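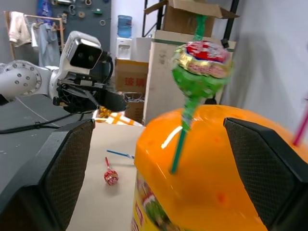
Cloutier told us early on that sorting candy by color was the wrong place to start, and that anyone who had ever run a sweets counter would sort by shape first. We took the remark seriously, and much of this section grew out of it.

4.2 Mixed candy on a shared surface

Figure 3. A green wrapped lollipop beside a large orange container, with a red lollipop lying on the cardboard behind.

Lollipops are wonderful objects to study for anyone interested in how people tidy small things. A lollipop is two shapes in one: a round head that wants to roll and a thin stick that stops it from rolling very far. The wrapper adds a third part, since the twist at the neck sticks out and catches on whatever is next to it. Put a handful of them in a jar and they stand up nicely. Tip the same handful onto a table and the sticks cross, the heads swing round, and the whole pile takes up far more room than it did a moment before.

We asked 14 people in the Diltness study to clear a mixed table of wrapped candy in whatever way they liked. The only rule was that the candy had to end up somewhere the person would be happy to find it again. We gave no hint about color, flavor or size – we wanted to see what people reached for first.

Ravinder Cloutier's prediction held up very well in the first half of each session. Most people picked up the stick candy before anything else and gathered it in one hand like a bunch of flowers, heads up. Only when the bunch got too thick to hold did they look for a container. Color came in later, and mainly as a pleasure. Several people went back to a finished jar and moved the greens to one side, with no prompting from us, and one spent longer on this than on the clearing itself!

Containers mattered more than we had guessed. In Figure 3 the container is much bigger than the candy near it, and a pairing of that kind brought out a habit we saw again and again in our sessions. People leaned lollipops against a large container before deciding what to do with them. We call this parking. A parked lollipop is easy to see and easy to pick up, and it keeps its wrapper clear of the others. Parking took up around 30 percent of all the moves we logged, and it was just as common among the quick tidiers as among the slow ones.

Candy lying flat was treated quite differently. A short stick lying against cardboard is awkward to pinch, so people tended to take hold of the head. On the bare tabletop they would often slide the candy to the edge and let it drop into a waiting palm. On cardboard they hardly ever did, and we think the rougher surface put them off sliding. The Narnotside sessions, which used a cloth instead, gave us 68 flat pickups to compare, and there too the head was the favorite handle. We come back to surfaces in Section 5, where the same candy is cleared from a tray with a raised rim.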